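Why Does Salt Disappear in Water?

Hello, young readers of Toltdale! My name is Wael Bouzid and I write the science page for children. This week I want to speak about something which is in almost every kitchen: salt.

Take a glass of water and put one small spoon of salt in it. Stir it slowly. At first you can see the white grains turning in the water like snow. Then they become smaller and smaller, and after some time you cannot see them anymore. Where did they go?

They are still there. You can check this with your tongue, if the glass is clean and you are sure that it has only salt and water inside. The water tastes salty, so the salt must be in it. We say that the salt has dissolved.

What is a grain of salt?

If you look at table salt with a magnifying glass, you will see that many grains look like tiny boxes. A grain like this is called a crystal. It is built from very, very small parts which hold each other tightly, in straight rows, like children who hold hands in the school yard. These parts are called ions. There are two kinds in table salt, sodium and chloride. One kind has a plus charge and the other has a minus charge, and this is why they pull on each other.

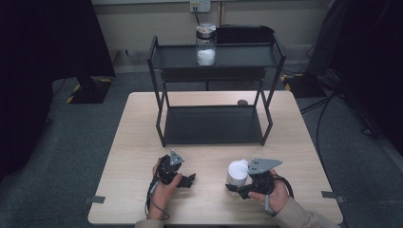

Water is also made of very small parts, and they are called molecules. They never stay quiet. They move and push all the time, even when the glass looks still. A water molecule has one side that is a little bit plus and another side that is a little bit minus. When the molecules bump into a salt crystal, they pull the ions out of their rows, one after the other. Then the water molecules stand around each ion and carry it away. The ions are much too small for our eyes.

Can water take all the salt we want?

No. If you continue to add salt, there comes a moment when the new grains only fall down and stay on the bottom. We call this water saturated. It means "full". A big glass of water can take several spoons before this happens, so be patient.

Warm water makes the work faster, because its molecules move faster and bump harder. With sugar you will see a big difference. Ask an adult to help you with the warm water.

How do we get the salt back?

When I was a boy in Paltholm, my aunt left a plate of salt water near the window for me. I looked at it every morning before school, and I was very disappointed the first days. But the water was going into the air, little by little. This is called evaporation. On day 8 the plate was dry, and there was a white crust on it with small shining crystals.

You can do the same:

Pour a little warm water in a cup.
Add salt and stir, until no more salt will dissolve.
Pour a thin layer on a dark plate.
Put the plate in a sunny place and wait up to 20 days.

Do not move the plate too much. Slow drying makes bigger crystals. If you like, draw what you see each day in your notebook, and write the date beside the drawing.

Next week we will read about why bread has holes.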